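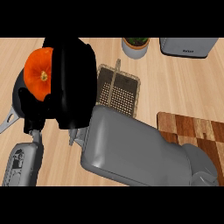
Pumpkin and dark grey frying pan on a honey-toned wooden surface.

Flumano Worktop Oil, 559 ml

Wood likes a drink now and then, and Flumano is what we pour it. A clear, slow-drying oil for kitchen worktops, tables and chopping boards, mixed by Mitico at the Plillstead works and sold in a tin with a lid you can get off without a screwdriver.

Wipe it on thinly with an old T-shirt, leave it for 2 hours, then buff off whatever is still sitting there. Thinly means thinly. If your worktop looks like a garage floor, you have been generous. Give it 48 hours before you put anything wet on it, and a second coat if the wood is new or has been ignored since last October.

It brings out the grain and darkens pale woods slightly - try a patch behind the toaster first. It will not hide burns, red wine or the place where someone sliced bread without a board. For those, see Chege Sanding Blocks (sold in pairs, elbow not included).

Oily rags can heat up and catch fire. Lay them flat outdoors to dry before binning.

Smell: faintly of nuts, gone by morning
Finish: satin
Also in: 200 ml trial tin

Back in stock 9th July. Large tins go by courier only - the post office has views.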